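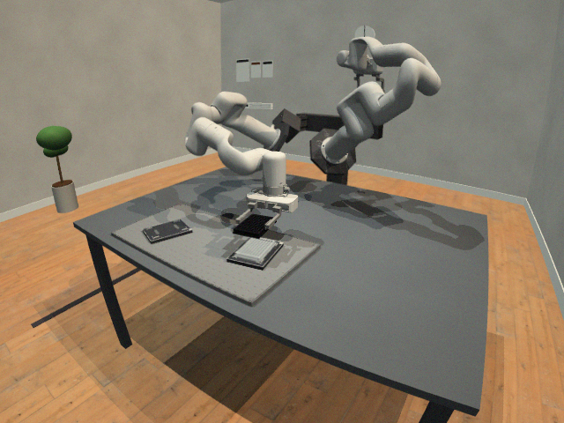 On the Keeping of Household Papers

Readers of this blog will recall that I undertook last winter to put the papers of my late aunt's household in order, and to report on the method once the work was complete. The work was completed in June. I set out the method below, with such corrections as experience has suggested.

The papers were stored at the house on Retgate, where my aunt lived for most of her adult life. They filled a hall cupboard, the lower part of a sideboard and several suitcases. They included bank statements, letters, tax records, receipts for furniture long since given away, school reports, and the correspondence relating to a boundary wall, which was extensive. My cousin, Marina Giannakopoulos, and I were jointly responsible for the house, and we agreed at the outset that no item would be discarded without the consent of both.

That rule was sound in principle and slow in practice. In the first month we met on Tuesday evenings and disposed of very little. We subsequently amended the rule so that either of us could discard printed matter of a general kind (catalogs, appliance leaflets, duplicate statements) and only personal or legal papers required both signatures on the list. I recommend that any family in a similar position adopt the amended version from the beginning.

Sorting by sender

The usual advice is to sort by date. I followed it for the first suitcase and abandoned it for the second. A date order is of use only when the reader already knows when a thing occurred, and in a family this is seldom the case. Marina could not have said in which year the roof was replaced. She could say at once that the roofer was Dimitriou, and when all the Dimitriou papers had been placed in one folder, the estimate, the two invoices and a rather sharp letter about gutters were found together.

We therefore sorted by sender, and by date only within each folder. Papers without a clear sender were placed in a general folder and reviewed at the end. By that stage most of them could be assigned, as the handwriting had become familiar to us.

The finished collection comprises 120 folders. A good many contain a single sheet. I was advised that this was wasteful, and on the matter of cost I accept the criticism. I have nevertheless kept the arrangement, as I have been able to find every paper requested of me so far without opening more than one box.

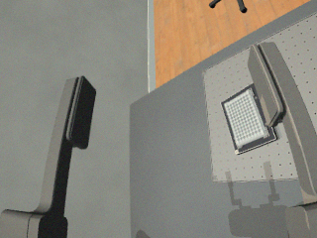
Perforated board and small tray, seen from above.

Boxes, folders and labels

The boxes were purchased from Tratum, a stationer whose shop I have used for many years. They are of plain gray board with a separate lid. I had considered a plastic type with a hinged lid, and bought one as a trial. The hinge was satisfactory but the box could not be stacked when full, and it now holds gardening twine.

Folders should be slightly taller than the largest ordinary letter. Ours were not, in the first batch, and the tax office papers protruded at the top and became creased. The second batch was correct. Those who order by mail are advised to measure the paper first and to disregard the name given to the size in the catalog.

Labels were written in pencil. I am aware that opinion is divided on this point. Ink is easier to read in poor light, and the cupboard at Retgate has poor light. Pencil may be altered, however, and in the course of this work we altered a great many labels. The labels on the outside of the boxes were written in ink only when the contents had been settled for a full month.

Metal paper clips were removed throughout, as were rubber bands, several of which had hardened and left a brown mark on the sheet beneath. Staples were left in place unless rusted. A flat letter opener is adequate for lifting a rusted staple, provided that it is done over a table and without haste.

The list

A collection without a list is of limited use to anyone other than the person who arranged it. Our list was prepared in a program called Jarkilex, on the recommendation of a former colleague, Savvas Lambrakis. It records the folder, the sender, the first and last dates, and one line of remarks. The program is plain and somewhat old-fashioned in appearance. It prints well, and for my purposes that was the deciding consideration. One printed copy is kept in the first box and Marina holds another.

The remarks column deserved more care than I gave it. In the early entries I wrote "various," a word which has since proved to be of no assistance. In later entries I noted the subject of the most important letter, and these are the entries to which we return. I have been correcting the early ones as time permits. 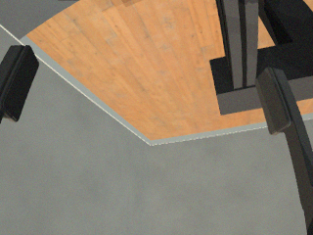

How long should ordinary household bills be kept?

I keep them until the following year's bills have arrived and been checked, with the exception of those relating to building work, which I keep for as long as the family owns the house. Tax papers are governed by local rules, and the relevant office should be consulted.

Letters

The personal letters numbered 215 and were left until last. It was my intention to sort them in the same manner as the remainder and to read them at some later date. This intention was not carried out. Marina read the first aloud, and the afternoon was given over to reading, as were several afternoons thereafter.

The majority were from my aunt's sister, who wrote weekly when she lived abroad and who reported the price of fish with great regularity. There were also letters from a school friend whom neither of us had heard mentioned. 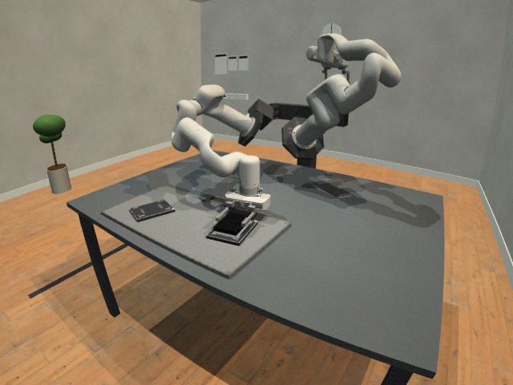

We made inquiries among the older relatives, and one of them recognized the name at once. She was able to supply a married name and the town in which the friend had settled. I have written to the last known address and await a reply.

The letters were returned to their envelopes, where envelopes survived, and filed by sender with the rest. We agreed that none would be discarded, including those which consist almost entirely of the price of fish. Marina has asked to have copies made of about 100 of them for her daughters, and the copying is in hand. The boundary wall correspondence occupies a box of its own and has been placed on the bottom shelf.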